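Building a Hand-Held Gripper Pair
Session 6 handout: assembly, markers, and first recordings
Instructor: Hugo Marín
Bredberg Shared Workshop

Bring from last time

Your printed finger set, the two trigger linkages, and the bag of M3 hardware. If your fingers came off the printer with a rough inner face, sand them before class. The pads will not stick to a ridged surface.

Where we are

In session 5 we finished the slide rails and checked that both fingers close on the center line. Most pairs closed within a millimeter. If yours did not, loosen the two rear screws, close the fingers on a steel ruler, and tighten again from the back forward. Do this before you glue anything.

1. Finger pads

Cut the pad stock 9 mm wide. Leave the tip of the finger bare for the last couple of millimeters, or the pad edge will peel the first time you pick up something thin. Press for a full minute. Contact cement is on the Kravchuk shelf, second from the top. Put the lid back on.

2. Marker cube

The cube goes on the base, behind the fingers. Each face carries its own marker ID, and the IDs must not repeat between your left and right gripper. Write both sets in your notebook now. Last term two people printed the same sheet twice and spent most of an evening looking for a software bug.

Print on matte paper. Glossy paper gives a bright patch under the ceiling lights and the detector drops the face. Keep the white margin around each pattern – trimming to the black edge is the most common mistake in this session.

Measure the printed pattern with calipers. The config file expects 35 mm. If your printer scaled the page, change the number in the config and leave the print alone.

3. Wiring the indicator

Resistor on the positive leg, heat shrink on both. The light should come on when the board has power and a valid clock. If it blinks, the clock has not synced. Restart the Pristus logger first and the gripper second.

4. Weight

The finished gripper should come in under 79 grams per finger assembly, pads included. Heavier fingers sag at full extension and your closing force readings will drift.

5. First recordings

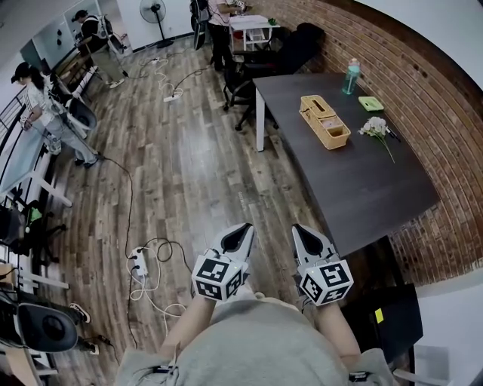
Recording starts from a fixed pose, with both arms forward and the fingers clear of your body. Hold it for a count of three so the software can find both cubes. Check that the green light is on at each cube before you move. Wear a plain top without a bold print, and tuck in loose strap ends. Look at the floor too: power strips and cables lie across the planks, and you will be watching your hands while you walk. Plan a path to your table and step over the cables one at a time. For the first run, use light objects with clear edges. A capped marker pen is good for the fingertips, and the lid of a woven box is a fair test of the pads.

Do each task six times, then swap hands and repeat. Save under your own folder in Belska, not on the desktop.

Common faults

Cube found on one side only: repeated ID, or a face covered by your sleeve.
Fingers close unevenly: go back to the rear screws.
Position jumps when you turn: check for a bent cube face. Tape will not fix it. Reprint.

For Friday

One clean recording per hand, plus a half-page note on what failed. Read the calibration section of the course packet up to the worked example.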